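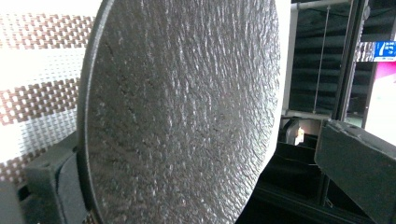 Spent the whole day at the Holside automation open day and my feet hurt and I have a lot to say. Thread!

First, thank you to everyone who told me to get there early. By mid-morning the line for the gripper tables was 14 people deep and I got to go through twice before it built up.

The part I'd been looking forward to most was the handheld gripper station. You hold the tool yourself, you do the job with your own arm, and the recordings go toward teaching the robot arm the same job. I've read so much about this and had never had my hands on one.

It's harder than it looks!! You lose all the feeling in your fingertips. Everything you know about how hard you're squeezing has to come from watching, and I was squeezing way too hard for the first few tries.

My favorite thing to pick up was the big silver disc. Crinkly, bumpy face, catches the light like crazy. You get one gripper finger against the rim, and then it's all wrist. I tilted it too far every single time.

Asked Haziq Govindasamy from Rotari (he ran the table and was so patient with all of us) why they'd pick something that shiny. He said shiny stuff is a headache for cameras, the highlights jump all over the place when you turn it, so they want lots of it in the training set. Makes total sense once somebody says it.

He also said they want the clumsy attempts as well as the clean ones. Great news for me, I contributed generously.

Their target for the day was 60 recordings per object. When I came back after lunch the disc was at 50 and there was a kid, maybe nine or ten, doing it so much better than me. Slow, steady, set it down like it was a sleeping cat. The table clapped.

Over at the Wuisan booth they had a sorting cell running, 4 bins, small parts coming down a chute. Very fast, very loud. I liked it but you had to stand back behind the line and watch, and after the gripper table I wanted to touch everything.

Tandero did a talk on changing fingers on a gripper. Sounds dry, was not dry! The speaker passed a bag of old worn-out fingers around the room and let us guess what each one had been used for. I got one right (bottle caps).

Small complaint: the coffee was at the opposite end of the hall from all the seats. Bigger complaint: the talks overlapped with the hands-on slots, so I missed the one on cable routing. If anyone took notes, please send them my way.

A few of you are asking if you need any background to go. Nope. I do bookkeeping for a tile shop. People explained things at whatever level you asked for and I never felt silly.

They said the next one is planned for January, same hall. I'm going, and I'm practicing my wrist before then. Kitchen tongs and a pie tin, starting tonight.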